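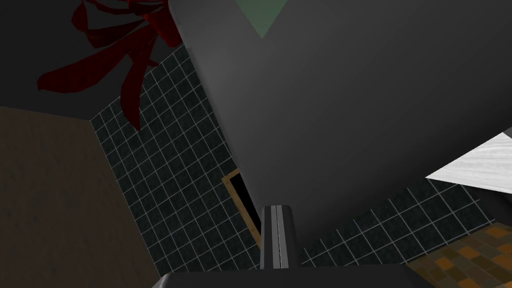 仿真环境中的腕部相机视角,画面下方为夹爪手指,背景为贴黑色瓷砖的墙面。

Ninitz公布了一轮夹爪与腕部相机的仿真对比结果。测试全部在渲染场景中完成,没有动用实体机械臂,目的是在采购硬件之前,先确定哪种夹爪和相机安装方式更适合室内抓取任务。

参加对比的有两款夹爪,分别是Nostano的平行夹爪和Barredo的自适应夹爪。两者装在同一个机械臂模型上,使用同一套控制器参数,相机也先后换了两个安装位置:一个紧贴夹爪根部,一个沿手腕向后退并略微抬高。每种组合跑相同的任务列表,总计1,943次抓取尝试,其中267次被判为失败。

负责测试的工程师Felicidad Pascual介绍,失败原因里占比最大的是遮挡。相机贴得近时,夹爪或手臂的某个面会占去画面很大一块,目标物体常在最后一段接近过程中离开视野,控制器只能按上一次的位置估计继续走。相机后移以后遮挡明显减轻,但小物体在图像中变小,边缘定位的误差随之上升。

“两个位置我们都不太满意。”Pascual说,“后移的那个好一些,至少在合拢之前还看得到物体。”

夹爪方面,平行夹爪在抓取木板、盒子一类规则物体时更稳定,手指开合的轨迹也容易预测。自适应夹爪对形状不规则的物体容错更高,不过手指弯曲时外形会变化,原先用于剔除自身像素的遮罩常常对不上,需要逐帧重新计算。测试组为此改写了遮罩模块,改写之后单步控制周期略有变长,仍在可接受范围内。

场景由Mukunholm提供,包含多种房间布局,墙面、地面的材质和颜色在每次运行前随机更换。瓷砖、木纹和纯色墙面都在材质库里。测试组发现,网格状的瓷砖墙在大倾角下容易干扰深度估计,尤其是手腕翻转、画面整体倾斜的时候。纯色墙面则缺少特征点,位姿跟踪偶尔漂移。这两类情况在统计时单独列出,没有并入夹爪本身的成绩。

控制器没有作为变量参与本轮比较。按照Pascual的说法,同时改动三样东西,结果很难解释,所以这次只换夹爪和相机位置,控制频率、力阈值和速度上限一律固定。测试组另外留了一份未调参的基线记录,供之后对照。

外部使用者可以向Ninitz申请测试配置和失败记录,内容包括各次尝试的关节轨迹、夹爪开度和腕部图像。渲染场景的原始文件归Mukunholm所有,不在开放范围内,申请者需要自行联系对方取得授权。Nostano和Barredo都已收到各自产品的结果。Barredo表示会更新自适应夹爪的仿真模型,修正手指末端的碰撞体尺寸;Nostano没有提出修改意见。

下一轮测试定在二月,计划加入第三个相机位置,并在实体机械臂上复现一部分失败案例。实体部分只使用相机后移的方案,夹爪仍为上述两款。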